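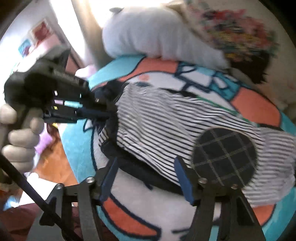 **Unit 3: Flattening and folding patterned garments**

Handout, 11 Jun 2024. Read with the Hesteck laundry notes, section 2.

### 3.1 Stripes as a guide to lie

A striped cloth shows its own distortion. Where the fabric is flat, the stripes keep an even distance. Where it is wrinkled they bend, crowd together or spread apart. Crowding usually marks a ridge seen at an angle. A sudden break in the line marks a fold, and the layer beneath should be checked before pressing.

Fine stripes show smaller errors than broad ones but are harder to follow by eye. Choose one stripe near the middle and trace it from edge to edge.

### 3.2 Bands, trim and patches

Gathered bands do not lie flat and should not be forced to. Hold the band, draw the body of the garment away from it, and let the gathers settle. Long trim is a better reference edge than the cloth itself, as it stretches less. Patches are stiffer than the fabric round them; keep fold lines clear of them where the pattern allows.

### 3.3 The surface underneath

A padded surface grips the cloth and stops it sliding, but it also gives under the hand, so small creases remain. A printed one makes pale edges harder to find. For assessed work use the plain Jillar board, 145 cm long.

### Exercise

1. Lay the garment out and trace one stripe.
2. Note each bend or break on the Ajayi sheet.
3. Smooth outwards from the band, then trace the same stripe again.
4. Fold in three, parallel to the trim.

Sheets go in the tray in Room 227.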